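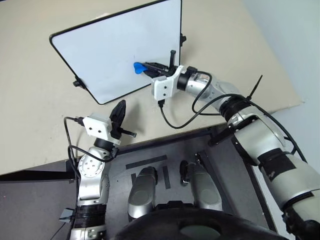 No. 122

Pesto presses harder, but does it press better?

Birdie Oyelaran
6 February 2021

The Okafor group in Kustolville has put out a preprint on Pesto, its method for teaching a two-armed robot to touch things without shoving them. The headline claim is that 379 demonstrations do the work that used to take 1000. I have read it twice and I would like to believe it. I am not there yet.

The task is a plain one. A tool goes in the right gripper, the tip is brought up to a white panel standing at a tilt on the table, and the arm has to keep contact while the tip travels along a line. The left arm has no part in this task, and the paper is upfront about that. A tilted panel is harder than a flat one, as anyone who has tried it will tell you. Come in a little too steep and the tool skids or twists in the fingers.

Pesto's trick is to label each demonstration by the moment of first contact and train the two halves separately. One model handles the approach, a second takes over at the touch. The older baseline, Sasham, learns the whole motion in one go. Splitting at contact is a sensible idea and an old one - people were doing it by hand with switching controllers long before anybody had a learned policy to split. What the authors add is an automatic way to find the switch point from motor current, with no force sensor at the wrist. I like that part. It's cheap, and other groups could copy it in a week.

My trouble is with the comparison. Sasham was trained on 1000 demonstrations gathered over several months by different operators. Pesto's 379 came from two people who, by the paper's own account, had already spent a long time on this same rig. Cleaner demonstrations make for easier learning whatever the method, and I could find no run where Sasham gets the same 379. That is one extra training job. It should have been in the main table.

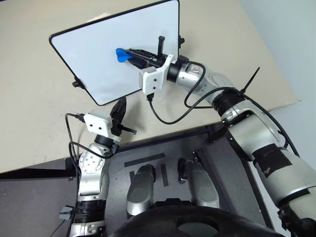 Then there is the scoring. Each method got 100 trials, and a trial counts as good if the tip stays in contact to the end of the line. Nothing is said about how hard it pressed. A policy that leans on the panel with all its weight would score very well under that rule, and the motor current plots in the appendix do show Pesto running higher than Sasham through most of the stroke. The authors put this down to "firmer engagement." Maybe so. I would call it pushing until someone shows me a force reading.

The panel angle was also fixed for every trial, as was the grip on the tool. I wrote to ask whether they had tried moving the stand between runs. The answer was polite and quick: a few informal tests, results mixed, more to come. Fair enough, though "mixed" deserves a sentence in the paper.

None of this sinks the work. The contact detector looks useful by itself, and the code is promised for March. If it arrives on time I plan to run the detector on our own arm, with a load cell behind the panel, and print whatever comes out. Readers with a similar setup who want to do the same should write in, especially if your stand can change angle.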